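Lagman Textile Services @lagmantextile
17 Apr 2021

1/ We put a robot arm on the cloth-folding station at our Custurwood site in November. Several people have asked what it changed for the staff. A thread, mostly for other small rental and laundry operations.

2/ Before: three people per shift at the folding tables, hand-folding wiping cloths and stacking them for the packer. 1450 cloths on a normal shift. It is dull work and hard on the wrists. Folding was the job people most often asked to be moved off.

3/ Now: the arm does the pick and the first fold. One person does the second fold, checks for stains and tears, and stacks. The other two moved to sorting and repair. No one was let go. Hours are the same.

4/ The integrator was Starnetti. The folding software is Prudano. We bought the arm outright and pay for the software yearly.

5/ Picking is the hard part. A cloth has no fixed shape, so the arm can't go to the same point each time. We use a parallel gripper with two metal fingers. The tips are angled in toward each other, and each finger has a gap to close before it touches anything. Bunched fabric is easier to pinch than flat fabric.

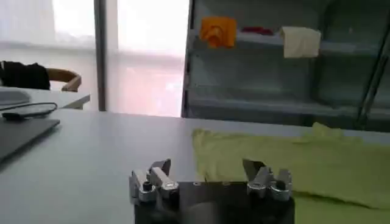

6/ Failure rate. In the last full week we logged 428 missed picks. Most were a double pick (two cloths at once) or a slip on the first lift. The arm retries once, then stops and waits for a person.

7/ That waiting is the biggest change for the operator. Esko Mäkelä has run the station from the start. His note from the first month: the folding got easier and the interruptions got worse. He used to set his own pace. Now the stops set it.

8/ What we changed after that note: the stop light was moved to eye level, the alarm sound was removed, and the operator can skip a cloth with one button. Skipped cloths go in a bin and get folded by hand at the end of the shift.

9/ Pay. The station operator moved up one grade. This was agreed before the arm was installed – I would suggest the same order to anyone else. Training took 11 days, most of it on clearing faults and restarting safely.

10/ Still open: small cloths with stiff hems. The fingers close on the hem and the fold comes out crooked. Starnetti wants to try softer tips. Esko wants those cloths taken off the station altogether. We will test the tips first and post the numbers.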